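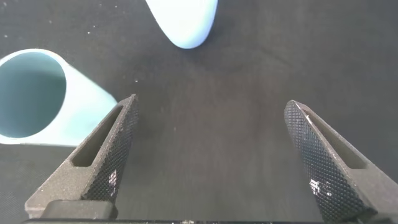
Charcoal cloth on the work table, weave close up. See item 2.

Romside Shared Workroom – bench users' meeting
Minutes, December
Started 6.10 pm, late, key wouldn't turn again

Present: most of the front bench lot, both framers, the two from the Nerell quilting group, button seller. Apologies from the back room.

1. Last minutes
Read out, mostly. One change – the heater was switched off in the winter break, not "thrown out". Otherwise ok.

Matters arising: shelf brackets still not up. Brackets are in the drawer under the kettle. Carried over.

2. Cloth on the work table
Long one. Dark grey cloth went on to stop small stuff rolling and to save the table top. Views:
– Good for beads, pins with coloured heads, anything pale. Shows up straight away.
– Bad for dark thread. Button seller says black buttons are hopeless on it.
– Lighter grey patches, mostly upper right and middle. Argued over whether it's wear, chalk, folds or just the lamps. Not settled. Suggested somebody smooth it out properly and look again by daylight before we go blaming the wash.
– Lint roller lives on the hook. Please put it back on the hook.
– Quilters asked for it to be pulled tight and clipped underneath. Framers don't want clips, they catch on aprons. Try double sided tape on two corners first.
Agreed: keep the cloth for now. No scissors or blades straight onto it, use the cutting mat. No glue at all. No mugs.

3. Replacement cloth
Two quotes in. Tadari can do a heavier weave in the same charcoal, $31 a metre, cut and hemmed. Boychuk is cheaper but only has navy or a brown, and the hem is extra. Boychuk sample went round the room, thought to be too slippery. Tadari sample hasn't come, order ref 3733, supposed to be in the post.
Somebody asked why not felt. Tried felt, it pilled in a month.
Also asked if we could go light coloured on one half and dark on the other, so people can pick the side that suits the job. Liked by most. Depends on whether Tadari will join two colours or if we have to sew it ourselves. Quilters would do the seam if it's flat and nobody puts a hot iron on it afterwards.
Decision put off untill the sample turns up.

4. Looking after it
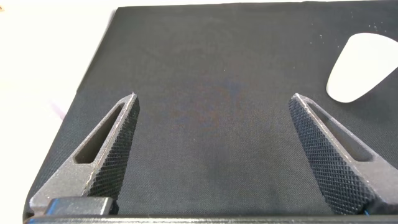 The dark fabric again, weave and all.

Wash day discussed. Currently it gets washed when someone remembers. Proposed first week of each month, cold, on its own, line dried. One against (thinks shaking out is enough). Passed.
Whoever washes it writes it on the sheet by the door. Sheet has run out, new one needed.
Iron on the back only. The good iron is the one with the blue cord, other one spits.
Question about a spare for while the main one is in the wash – old curtain in the cupboard would fit if trimmed. Check for moths first.

5. Lamps
Related to the patches above. One lamp hums. Half the room finds the light too yellow for matching thread. Could shift the lamp along the table to see if the pale areas move with it, costs nothing. Will do that before spending on bulbs. Framers have a daylight bulb at home they can lend for a week.

6. Money
Tin stands at $11 after tea and tape. Bench fees due end of month, three not in yet. Anything bought for the table to come out of the bench fees not the tin, as the tin is for tea. Someone wanted it minuted that the biscuits were not paid for out of the tin. Minuted.

7. Any other business
– Back door sticks in the wet. Landlord told, twice.
– Quilters have a show in Nerell next month, posters on the fridge, take one.
– Found: one thimble, a grey glove, half a tape measure.
– Bins go out the night before, not the morning of.

To do
Tape for corners – framers
Chase Tadari re sample, and ask about two coulours
New wash sheet for door
Move lamp, look at cloth in daylight, report back
Brackets!!

Closed 7.25. Next meeting same time next month, bring own mug.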